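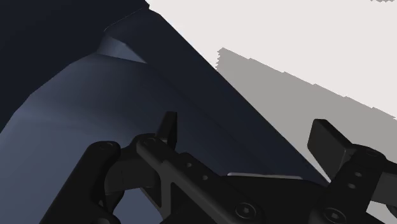

Home | Forum | Alarms | Sensors | Log in

Door sensor drops off every night
Jytte Ásgeirsdóttir
Hello all! My Jondura hub loses the back door sensor at 2 in the morning, then finds it again by breakfast (the other 8 are fine). I've changed the battery twice and I'm fed up with the beeping. Any ideas?

pennywhistle
Mine did that until I moved the hub off the top of the fridge. Also check whether the router restarts itself overnight, mine was set to.

Bosik_fan
get a different hub

Gbeho
I'd delete the sensor and add it again while you're stood at the door, so it picks a nearer plug to talk through. Worked for me in September!

Related
Siren won't stop chirping
Keypad range in a long garage

Contact us | © Drullatthorpe Home Help | Back to top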